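From: Tươi Tiêu
To: ornach-users
Date: May 22, 2022
Subject: Re: [ornach-users] gripper width controller hunting on toothed parts

On the list, Zandine wrote:
> We see the width controller hunt whenever the pads sit on
> gear teeth. Smooth cylinders are fine. Is this the force
> estimate or the filter behind it? We're on the February
> release, stock config, and I'd like to avoid forking the
> driver if I can help it.

Oh boy, yes, I spent way too long on this one! I think it's both, but mostly the filter. When the pad rides up on a tooth the width reading jumps, the force estimate chases it, and by the time the filter catches up the controller is already pushing the other way. You get that nervous little buzz. If you plot commanded width against measured width you'll see it right away (mine looked like a comb).

So, what I changed. The loop itself stays at 500 Hz, I didn't touch that. I added a deadband on the width error that only kicks in after contact, and I moved the filter so it runs on the raw motor current instead of on the finished force estimate. That second bit made the bigger difference for me. It's all in the config file plus one small plugin, so no fork needed.

My other headache is perception, and it may bite you too. The grasp check uses the wrist view, and look what it has to deal with on small gears:

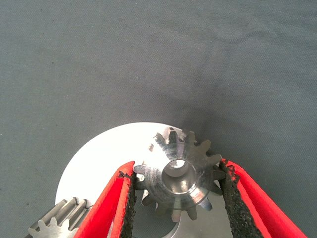
Wrist view, spur gear between the pads.

The white disc is blown out almost completely, so the segmenter loves it and the gear teeth in front of it get eaten. Auto exposure was happily metering on the gray cloth. I ended up adding a metering mask to the camera node so it weights the patch between the fingertips, and I also throw out any blob that's saturated before the circle fit runs. The fit goes on the bore, by the way, and not on the outer teeth. I tried the teeth first and it was miserable, the shiny ones and the dark ones land on different sides of the threshold and the center wanders all over.

I ran the new check over my saved grasps, 836 of them, and the old one over the same set. The old one got the bore center within tolerance on 467. The new one does a lot better, but I want to clean up my labels before I post a number, because I found 3 that were plain wrong while scrolling through (my fault, I was labeling late at night).

Planning side, for whoever asked about the two-arm setup: I still use the Dalero planner with both arms in one collision model. The big thing is that the camera mounts and the cable loops need to be in the model too, or at least some fat capsules standing in for them. The stock description only knows about the arm links. With the right arm reaching down to the plate and the left one parked close by, the planner would cheerfully sweep a wrist through a cable.
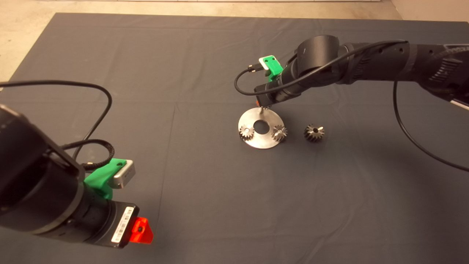 Ninh wrote back off-list that capsules are overkill and that a keep-out box around each wrist plans faster and is easier to maintain. Fair enough, and I did try boxes, but then I couldn't find a path to the right-hand gear with a loose one sitting next to the plate. Maybe my boxes were just too fat. If you have a config that works with parts that close together, Ninh, please post it here, I'd love to drop the capsules.

Zandine, can you try the deadband first, on its own, and tell me if the buzz goes away? Leave the filter where it is for that test. The plugin is in my branch, under contact_width, and the README is out of date, so go by the comments in the yaml.

Cheers,
Tươi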